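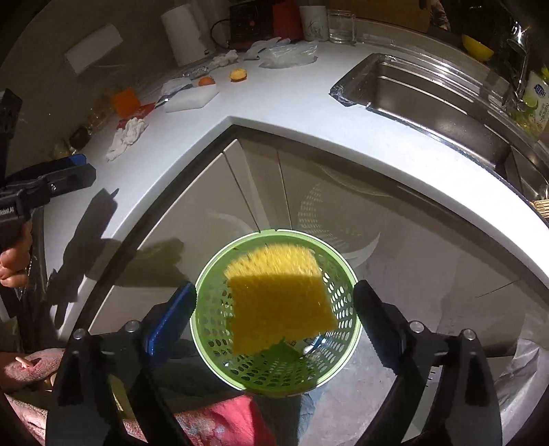

Fig. 13.1 Light-green basket with drainage holes, holding a yellow, sponge-like block.

Chapter 13
Does a Clear Counter Save Time?

Household manuals love to promise that it does. The Fasholm guide claims 90 hours a year, and never says who held the stopwatch. Treat such numbers with suspicion. A basket with holes lets water through, but it can also become one more place to lose small items. Before you buy another container, ask what the last one is doing.

Appliances deserve the same doubt. A kettle and a blender base take up counter space all day, used or not, and their cords take more. Small trash, such as a crumpled plastic bag, is easier to judge. 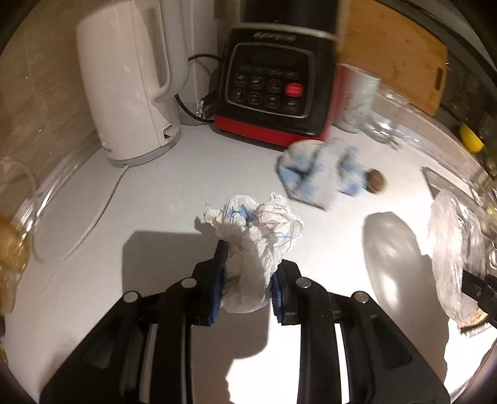

13.1 What Belongs Within Reach

List what you used yesterday, before reading on.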